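Workshop notebook, 2020-09-12
Costume and linen room, back table

I meant to start with the sewing machine belts this morning, but the hangers have been getting on my nerves for so long that I gave in and made a proper job of them. Anyone who has tried to pull a single one out of the closet at the Latska end of the hall will know what I mean. You reach for one and four come with it, all hooked through each other, and by the time you have them apart you have forgotten which blouse you were holding. So today's entry is almost all hangers, and I'm sorry if you opened the book hoping for news about the dye bath (Bit-na Yeo has that in her own pages, further back, with swatches).

First thing was the table. I put down a big sheet of the pale lavender paper from the roll under the window, which I like for this kind of work because beige plastic shows up on it so nicely and you can see every bit of lint and every loose thread. It doesn't reach all the way to the back of the table and I didn't bother to piece in a strip. The woven basket, the dark olive one, went on the left side. I had thought of using one of the clear bins, but a basket is kinder to the hooks and you can let a few of them curl over the rim without anything tipping.
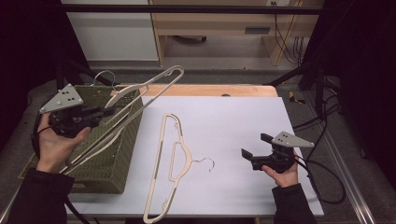

The way I have settled on, after trying it three or four other ways, is one at a time and never by the handful. A hanger gets laid out flat on the paper, it gets a good look along both arms, and then it goes to the basket or it goes to the mending pile. I know it sounds slow. Bit-na laughed at me a little when I explained it, and then she sat down and tried scooping them up in bunches her way, and spent a good while untangling the bunch, so we are doing it one at a time.

A few notes on what to look for, for whoever picks this up next:

The hook. Ours have metal hooks set into a plastic neck, and the hook ought to turn without wobbling. If you can rock it front to back with a fingertip, the neck is going and it will drop a coat sooner or later. Those go to mending, and please tie a bit of red thread on them so they don't wander back into the closet.

The grip strips. I am very fond of these, they're the whole reason we bought this kind. They keep the slippery slips and the wide-necked things from sliding off in the night. But the strips do creep along the arm with use, and when one has crept far enough it bunches up and leaves a ridge in a shoulder seam. Push it back with your thumb. If it won't stay, put it aside and I'll glue it.

The rails. Run a finger along the inside of the long bar as well as the outside. I found a rough place on one last January by way of a silk scarf, and I am still sad about the scarf.

I should also write down, while I remember, that these are not the Grilari hangers. We had a box of those to try, and they were handsome things, but too wide at the shoulder for the children's costumes, and they pulled the little sleeves out into points. The box is still on the shelf by the door if anybody has large coats at home. The present ones came through Skondusow, order 1012, and I've taped the packing slip inside the back cover of this book. If we ever need more, that's the number to quote, and ask them for the same color, please! We had a run of bright white ones mixed in for a season and the rail looked like a mouth with half its teeth redone.

About mid-morning we stopped for tea and talked over how they should sit once they're sorted. Bit-na would like all the hooks facing one way, open side to the right as you look at them, and I have come around to it. When two hangers lie one across the other, the hook of the front one seems to go looking for the middle opening of the one behind, I suppose from pure spite, and that is where most of our tangles start. Lay them the same way and they nest. Lay them crosswise and you have a puzzle.

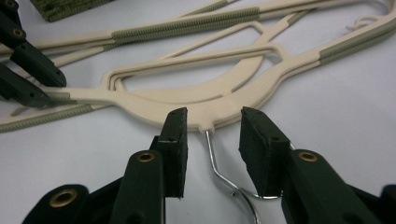
The neck is the best place to take hold, by the way. It's the thickest part, and if you lift from there both arms come up more or less together. Take one by the end of an arm and it swings, and the hook goes off and finds something to catch on. I've been picking them up by the arm for years out of pure habit and I keep having to correct myself. For going over the rim of the basket, though, holding farther along is sometimes easier, so I won't be strict about it.

We did disagree, in a friendly way, over whether hangers should be stored in a basket at all. Her feeling is that they belong on the rail, empty, spaced out, ready to use. Mine is that an empty hanger on a rail is an invitation for somebody to hang a wet raincoat between two velvet capes. We've agreed to keep one stretch of rail for empties, 90 centimeters from the left-hand post, and the rest live in the basket on the lower shelf. I'll put a strip of tape on the rail so it's plain where the stretch ends. If it doesn't work we'll change it back and there will be no hard feelings.

Mending pile: 5 so far. Two with loose hooks, two with strips that won't stay put, and one with a crack near the neck that I think is past saving, though I'd like to cut the strips off it for spares before it goes.

Things still to do. The Nkosi trunk has hangers in it, I'm nearly sure, underneath the tablecloths, and they ought to be gone through the same way before they get mixed in. The lavender paper can stay down on the table until then; please don't cut patterns on it, it has glue on one corner now. I need more of the clear glue, the small tube, and more red thread. And would whoever borrowed the good tape measure kindly put it back on its nail, I measured the rail with a wooden ruler and had to do it three times.

Sewing machine belts next, really this time.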